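5 Untertisch-Wasserfilter Skukstead 164 einbauen

5.1 Vor dem Einbau

Der Filter wird im Unterschrank der Spüle montiert und an die Kaltwasserleitung angeschlossen. Der Leitungsdruck darf 3 bar nicht übersteigen. Bei höherem Druck ist der Druckminderer Panasiuk vorzuschalten (nicht im Lieferumfang).

Die Maße in diesem Kapitel gelten für Einbaubecken in runder und eckiger Ausführung. Bei runden Becken bleibt hinten im Schrank meist mehr Platz für den Filterkopf.

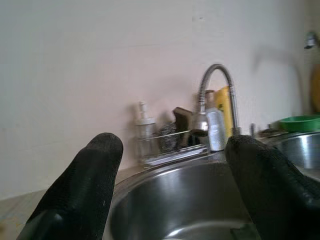 Abb. 5-1: Rundes Spülbecken aus Edelstahl

ACHTUNG: Filter nicht an drucklose Warmwasserspeicher anschließen. Der Speicher kann beschädigt werden.

Benötigtes Werkzeug:
Maulschlüssel SW 24
Kreuzschlitzschraubendreher
Wasserwaage
Eimer und Lappen

5.2 Einbauort festlegen

1. Unterschrank ausräumen und den Boden trocken wischen.

2. Lage des Eckventils und des Siphons prüfen. Der Anschlussschlauch darf nicht geknickt oder über scharfe Kanten geführt werden.

3. Bei Spülen an der Außenwand auf Frostschutz achten. In kleinen Küchen mit Fenster über der gefliesten Wand das Fenster im Winter nicht dauerhaft gekippt lassen, wenn die Küche unbeheizt ist.

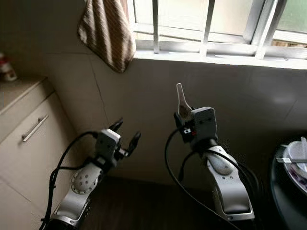
4. Wandhalter mit der Wasserwaage ausrichten und die Bohrlöcher anzeichnen. Unter dem Filter müssen 6 cm frei bleiben, damit sich die Kartusche nach unten herausziehen lässt.

5. Wandhalter mit den beiliegenden Schrauben befestigen. Filterkopf einhängen, bis er hörbar einrastet.

5.3 Anschließen

6. Eckventil schließen und die Armatur öffnen, bis kein Wasser mehr kommt. Eimer unterstellen.

7. Schlauch der Armatur vom Eckventil lösen und am Ausgang des Filterkopfs (blauer Ring) anschrauben. Eingang des Filterkopfs mit dem Eckventil verbinden. Überwurfmuttern handfest anziehen, dann eine Vierteldrehung mit dem Schlüssel.

8. Arbeitsplatte rund um die Armatur so weit freihalten, dass der Hebel in alle Richtungen bewegt werden kann. Spülmittel und Schneidbretter können hinten an der Wand stehen bleiben.

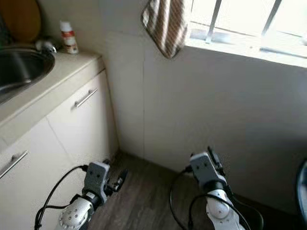

9. Kartusche Pirulport einsetzen und im Uhrzeigersinn bis zum Anschlag drehen. Eckventil langsam öffnen.

10. Alle Verbindungen auf Dichtheit prüfen. Nach 24 Stunden die Prüfung wiederholen.

Hinweis: Tropft eine Verbindung, das Eckventil schließen, die Dichtung neu einlegen und ab Schritt 7 wiederholen.

5.4 Spülen und erste Inbetriebnahme

Vor dem ersten Gebrauch muss die Kartusche gespült werden. Kaltwasser laufen lassen, bis es klar ist und keine Luftblasen mehr austreten. Eine leichte Graufärbung zu Beginn stammt vom Aktivkohlestaub und ist unbedenklich.
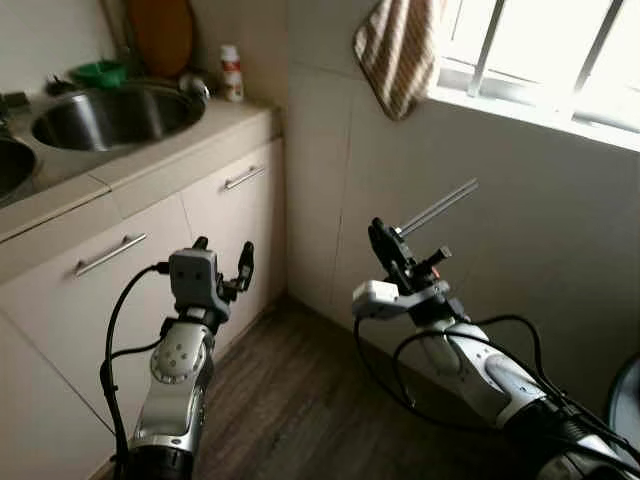 Spritzwasser auf Holzböden sofort aufnehmen. Die Kartusche ist alle 6 Monate zu wechseln, nach längerer Abwesenheit auch früher. Ersatzkartuschen und Dichtungssätze sind über den Plostside-Kundendienst erhältlich. Bei der Bestellung die Typnummer vom Aufkleber am Filterkopf angeben.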